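Week 4 handout: How a sale gets put together

Welcome back, everyone. Last week we talked about where collections come from, and I promised we would get to the part most of you signed up for, namely what happens between a family deciding to sell a painting and the evening somebody raises a paddle for it. It's a longer road than people think! Please read this before class and bring your copy of the Hombridge catalog, the thin one with the gray cover, as we'll be passing pages back and forth all session.

Consignment

A work comes into an auction house through a consignment agreement. The owner stays the owner until the hammer falls and the buyer has paid, and students mix this up on the exam every single year, so do underline it. The agreement sets out the seller's commission, who pays for photography and insurance, and the reserve, meaning the lowest price at which the house may let the work go. The reserve is kept private. The estimate is printed for all to see, and as a rule the reserve can't be higher than the low estimate.

In our Hombridge catalog there are 38 lots, and I'd like you to look closely at the Symonenko group, the small landscapes on board near the back. Notice how the specialist has spread them out among other things. Put too many similar pictures one after another and the bidders get tired, or they start waiting for the next one to go cheaper.

Looking and writing

Before anything is printed, the work has to be looked at, and I mean really handled: front, back, edges, labels, old nail holes, whatever is scribbled on the stretcher. The condition report comes out of this, and so does a good share of the catalog note. 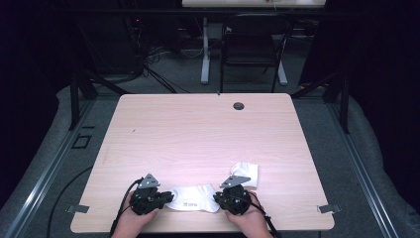

Hands at a light wooden tabletop.

When you write your own note (the assignment is at the end), keep to the usual order. Artist, title, date, medium, size, then provenance, exhibitions and literature. Be careful with the little words, too. "Attributed to" and "circle of" are very different promises, and "signed" means something other than "bears signature." The Zatmont sheets I handed out in January go through all of these, so dig them out of your folder if you can.

The order of the sale

Most specialists open with something pretty and modestly priced so the room warms up. The star lot tends to come once latecomers have settled in. Grireck's house guide calls this "the climb," and I've always liked that.

For next time

Pick 4 lots from the catalog and write a note of 60 words for each. Leave out the estimate, as we'll be guessing those together in class.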